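Journal > Workshop > Small Jobs

Search this site Go

The green ring and the wooden table

I moved the workbench stuff onto the wooden table in February, when the back room got too cold to sit in after dinner. It was supposed to be for a week or two. The table is a light wood with a lot of grain and some knots, and it came out of a house sale in Hendstead. I paid 299 for it, which Teresa Quinlan still thinks was too much.

The good thing about it is the color. Dark screws show up well against pale wood, so I lose fewer of them. The bad thing is that it scratches. I put a cutting mat down for anything with a blade and leave the rest bare.

Most of last month went to sorting. I had three drawers of small parts that had never been labeled, and Maja Sowa lent me her label printer. I kept the screws by length, threw out anything stripped, and put the odd ones in a jar. The flat cases get stacked at the far side of the table, where I can reach them without standing up.

I also gave up on keeping every project out at once. One thing on the table, everything else on the shelf. Stelios Kontogiannis does it this way and his place is always easier to work in than mine.

The current one thing is the lime-green ring. It's a flat, thick part with an open center, screw holes in the top face and a small black peg next to the opening. I like having it in a loud color. I can find it first thing in the morning before I've had coffee.

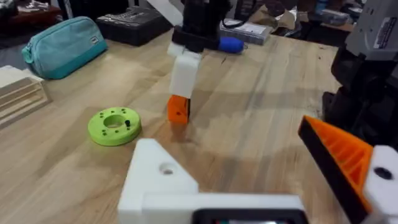
The next job is the screws. I want to try them all by hand before I tighten any, and go across the ring instead of following the edge. I went in order on the last part I put together and it ended up with a slight rock to it that I never fixed.

After that I need to sand the table. I have a sheet of 800 grit left and I'll see how far it goes. Caoimhe Mac Giolla says to oil it afterward. I haven't decided.

Contact | © Hilinero Journal | Back to top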